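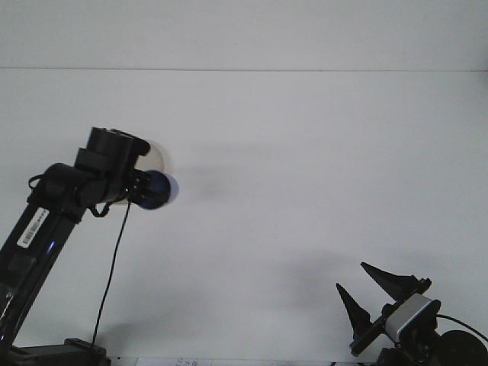
According to Ambros Riedl, people do not leave food on the plate for being full, they leave it for being in a hurry, and no report about leftovers is worth reading if it does not look at the clock. He told me this in the first week of my project, and I did not agree with him then. In my plan the main question was the size of the portion. In the end I had to give the lunch hour a whole chapter.

Leftovers at lunch: a study in the canteen of Bultthorpe College
Shufen Peng
Handed in on 25/08/2022

1. Why I chose this subject

I come from a family where it was not polite to leave rice in the bowl. When I began my studies at Bultthorpe I was surprised how much food went back to the kitchen. My supervisor, Anneli Partanen, suggested that I should measure it before I have an opinion about it. The canteen manager gave me permission to stand beside the tray trolley at lunch and to use the kitchen scale.

My questions were simple. Which foods are left? Does it help if the guest can choose a smaller portion? Does the time of the meal matter?

2. What other people have written

I read what I could find in our library. Much of it is about hospitals and schools for small children, and less about adults who pay for their own lunch. Some authors write that a large plate makes people take more, others could not find this effect. I noticed that most of these studies were made where guests serve themselves. In our canteen the staff puts the food on the plate, so the guest has less control, and I was careful not to compare too directly.
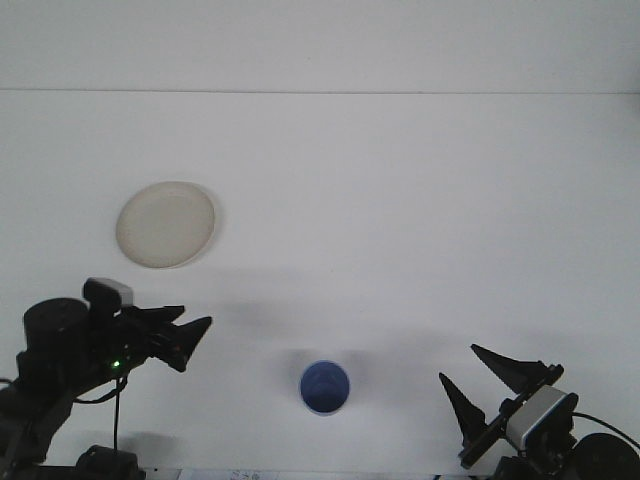 Figure 2. Plate and cup.

3. Method

I observed lunch for 3 weeks in the spring term. In the first week nothing was changed. In the second week a sign at the counter said that a small portion is possible for the same price. In the third week the staff asked each guest, "Small or normal?"

After the meal I scraped the leftovers into boxes: one for potatoes, rice and pasta, one for vegetables, one for meat or fish, and one for everything else. Bones and peel were not weighed. I wrote the weight in a notebook after the last guest and copied it to a spreadsheet in the evening. Altogether 735 meals were included. I also gave a short paper questionnaire to guests who had time, and 40 of them came back filled in.

One box was emptied by mistake in the second week before I could weigh it. I have left this lunch out of the results completely.

4. Results

Potatoes, rice and pasta were the heaviest group in all weeks. Vegetables came next, above all boiled carrots. Meat was almost never left, but fish was, especially when it had a sauce on top. One guest wrote in the questionnaire that she would eat the fish gladly if the sauce was "somewhere else".

The sign changed very little. I asked some guests at the exit and many had not seen it. The spoken question had a clear effect — the boxes were lighter on every day of the third week. The kitchen decided that a normal portion of potatoes is 200 grams and a small portion is one spoon less. It is possible that the spoons were not always equal.

5. The lunch hour

The guests who came late left more. The queue is long when the morning lectures finish, and the guests at the end of it have little time to sit. On the days with an afternoon seminar directly after lunch I could see people stand up with the fork still in the hand. I did not plan to record the time for each tray, so I can say only that the late box was heavier than the early box in the days when I kept them apart.

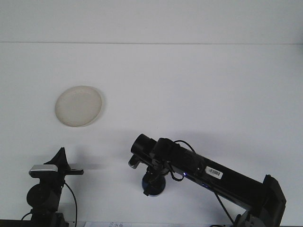

Kiều Quách read a draft of this chapter and objected that the late guests also get the worst of the food: the potatoes have been standing, the salad is tired, and perhaps they leave it for this reason and would leave it with all the time in the world. I think this is a fair point. My data cannot separate these two causes. To do it, one would need to serve fresh food at the end of the queue, and the kitchen could not arrange this in the spring.

6. What I would do differently

I would write down the time of each tray from the first day. I would also ask the kitchen staff more. Nele Postma works at the counter and told me in the last week that many guests ask for "no carrots" already, and the weight of these carrots is in none of my boxes.

The kitchen has kept the spoken question. I have agreed with Anneli Partanen to weigh again in November, with the same boxes and a separate one for sauce.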